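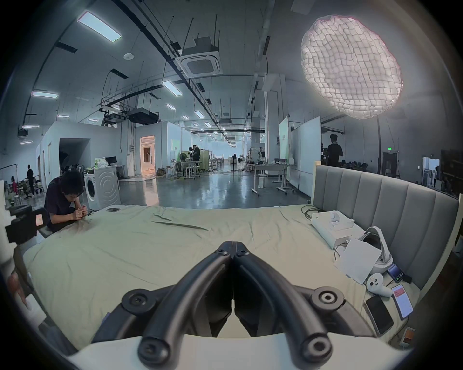
Bed making and bedroom tidying, people wanted!

Hi, I'm Raghavendra Subramaniam and I look after the home sessions at Walard. I'm looking for people to come in and do the things you do in your own bedroom anyway: smooth out a sheet, clear phones and cables off the mattress, put a headset and its controllers away in their box, that kind of thing. We work in one big open hall with a gray floor, so don't expect a cozy little bedroom (the bed is a proper big one though, with a padded headboard).

You don't need any experience. I do need you to be fine with leaning over a mattress for a good part of the session, and with doing the same corner again and again! Sessions run 4 hours with two breaks, and we pay 900 per session, at the end of the day.

Wear short sleeves if you can, and leave bulky rings and bracelets at home. Lockers are by the entrance.

If you came in February you're welcome back, just tell me so I don't send you the forms twice.

To sign up, write to me at the Walard desk, Kulkarni building, room 411, by 2023-04-26. Tell me which mornings or afternoons suit you.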